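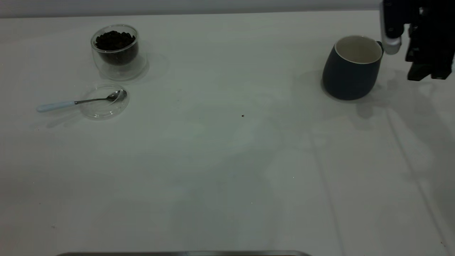 8 December 2022

Progress note, Womov arm kit review (Wadport site)

Quick one before the call. Kit has been on the bench since November, rental terms as agreed, 2000 for the full period incl. the gripper. No extra charges so far.

**Where we are**

- Setup done. Took 2 days, mostly the mounting plate. Manual has the bolt pattern wrong, Womov support sent a corrected page the same afternoon.
- Mug pick by the handle: 70 trials logged, write-up to follow. Dark mug is the hard one, the matte finish gives the depth sensor trouble. Pale inside helps some.
- Spoon and glass dish: started, slow going. Clear glass on a white table is hard for the stock vision package. Trying the Mabuza add-on next, trial license is good for 12 weeks.
- Bean scooping not started. Needs the spoon task stable first.

**Problems**

Finger tips. Spare set that came in the box doesn't match the ones fitted, so right now we have no spares at all. Replacements ordered, no ship date yet. If one goes we are stuck.

Software update last month wiped our saved poses. Re-taught them, lost a morning. We now export after every sesion.

Lighting still uneven across the table. Want a diffuser, small cost, can come out of the consumables line unless you object.

**Compared with Trenulent**

Their kit is still on paper only for us, demo unit got pushed back. Better docs from what I've read, price higher. Don't want to recommend either untill we've run the same mug task on both.

**Need from you**

- OK on the diffuser
- Decision on extending the Womov rental, they want notice before the term runs out
- Someone to chase Trenulent, my emails go unanswered

Trial log and cost sheet are in the shared folder. Next note once the Mabuza runs are in.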